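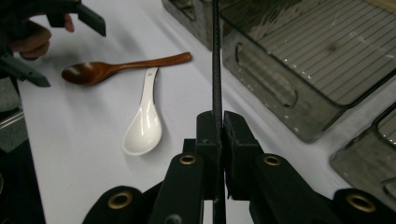
Slipping on thin handles, hand-held two-finger gripper

My gripper closes fine on anything boxy and then lets thin handles rotate. I'm building a pair of hand-held grippers in my garage so I can record pick-and-place moves before I spend money on an arm. The fingers are square blocks on a symmetrical linkage, with brass grommets at the pivots. For testing I use a white table with a glossy wooden spoon and a white ceramic soup spoon on it, next to a gray see-through tray where they're supposed to end up. The wooden one is the problem. If I grab it near the end of the handle, the bowl swings down every time. The ceramic one is heavier and does it less, which I don't understand.

Things I have tried:
Foam tape on the finger pads. Better for a day, then it peeled.
A stronger return spring. Made my hand tired and changed nothing.
Grabbing closer to the bowl. Works, but then the finger hits the side of the tray on the way in.

There is also some play at the pivots. With the fingers shut I can move one tip sideways against the other. I don't know if that matters. I have 134 recorded tries so far and would like to stop throwing most of them out.

Josefina Aravena

---

Pravwood
Posted in Home Builds, 2,431 views

The play matters, and I would fix it first. If the tips can move sideways, the two pads don't meet flat. You end up holding a round handle on a line or a corner, and it pivots there. Squeezing harder won't help much with that.

Take the linkage apart and check each joint alone. Grommets are meant to line a hole. They are soft and usually a little out of round, so a bolt through one will wobble. I replaced mine with flanged bushings and shoulder screws, with a thin nylon washer on each side. Tighten until the arm drags slightly, then back off until it swings under its own weight. If you are printing the arms, print the holes undersize and ream them.

Then do the pads. Flat is wrong for a spoon handle. Cut a shallow V across one finger and leave the other flat, so the handle has three places to touch. Glue a strip of silicone sheet over both. Rough up the plastic with sandpaper before gluing and wipe it with alcohol, and it should stay on. Ordinary silicone sealant works as the glue if you clamp it overnight.

As for the ceramic spoon, those have short handles. The weight is close to your fingers wherever you grab it, so there is less leverage. A long wooden handle held at the tip is about the worst case you could pick.

For the tray, come in from the open top with the handle parallel to the long side. You can hold the spoon near its balance point that way and still have room for the finger.

---

Prirberg

wider fingers. had the same thing with paintbrushes

---

Flonora

Agree with most of what Pravwood wrote, but try the pads before you take the linkage apart, it's a 20 minute job. I used a piece of bicycle inner tube with the smooth side in, held on with contact cement. Wash the powder off first or nothing sticks. Mine has lasted 411 grabs and only one corner has lifted.

Also look at where your bolts sit on both sides. I had one arm drilled slightly off and the fingers closed crooked no matter what I put on them. Lay the left arm on top of the right and hold them up to a light. If the holes don't match, make a new arm.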